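Progress report: Irar Grandparents' Program
Prepared by Lerato Makhubela, program lead
April 30, 2025

It has been a wonderful few months in Wetport, and I'm glad to be able to put it all in one place for you. When the grant began we hoped to bring together a small circle of grandparents who look after their grandchildren during the working week. We now have 151 families on our list, and new names keep arriving through the school and the clinic (and, more and more, through other grandparents, who are far better recruiters than we are).

The morning groups are the heart of it. We started with one group at the Tamura hall and opened a second at the library when the first got too crowded to hear each other. People come with toddlers, with strollers, with a baby on the hip, and they stay long after the coffee has gone. The talk is mostly about ordinary things: naps, screen time, how to say no to a three-year-old when your own daughter would have said yes.
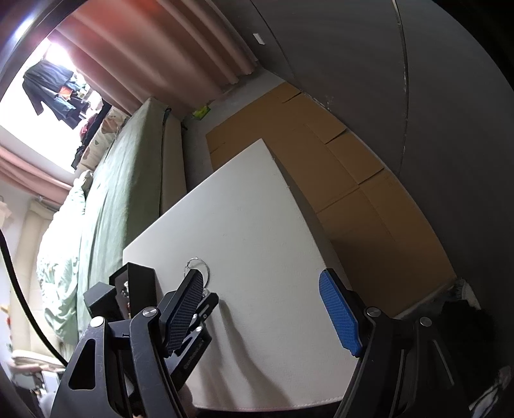 That last subject came up so often that Bheki Coetzee built a whole workshop on it. He called it "Whose Rules?" and invited parents to come with the grandparents. It was a little tense for the first half hour, then very funny, and two families went home with a written list of house rules they had agreed on together. We have run it three times now and will run it again in May.

Our home visits took longer to get going than I had planned. Nosipho Xaba was doing them alone until Jacobus Hlongwane joined us, and I should have budgeted for two visitors from the start. Between them they are now seeing 17 households regularly, most of them homes where a grandparent has full-time care of the children. These visits cost more per family than anything else we do and I would defend every cent. Nosipho has helped grandparents sort out school enrollment, immunization records and, in one case, a bunk bed that had been sitting in its box all winter.

The phone line has surprised us all. We logged 598 calls in this reporting period, and evenings are busiest. A good many callers want practical help with car seats and safe sleep, where the advice has changed so much from when they raised their own children. Jacobus has put together a one-page sheet on each, and they are the most requested things we have ever printed.

What hasn't gone well: the Undine weekend outing had to be postponed twice, first over transport and then over the weather. We have up to 50 places for it and they are all spoken for, so we do need to get it done! Themba Mabuza has found a bus company that will hold a date for us. We are also still short of grandfathers. They come along to the outings and the workshops but not often to the morning groups, and we'd like to try an evening meeting to see if the hour is the trouble.

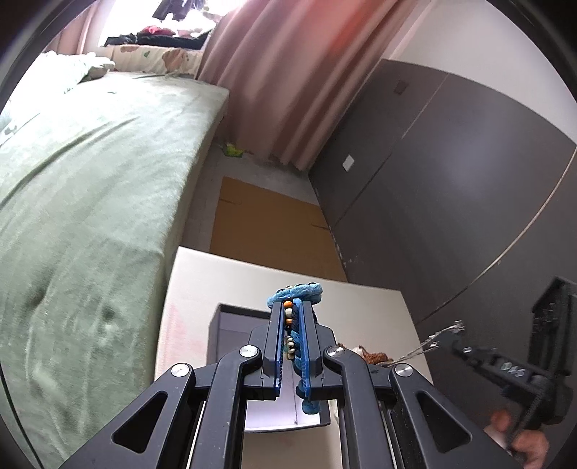 Can grandparents join if they only look after the children now and then?

Anyone who spends regular time caring for a grandchild is welcome at the morning groups and workshops, even if it's one afternoon a week. Home visits are kept for those with full-time care.

Spending is close to plan. The printing line is over, for the reason given above, and the outing money has not been touched. I would like to carry it forward as it stands. The second half of the grant will go mainly to the home visits and to keeping both morning groups open through the summer, when the older children are out of school and the grandparents need us most.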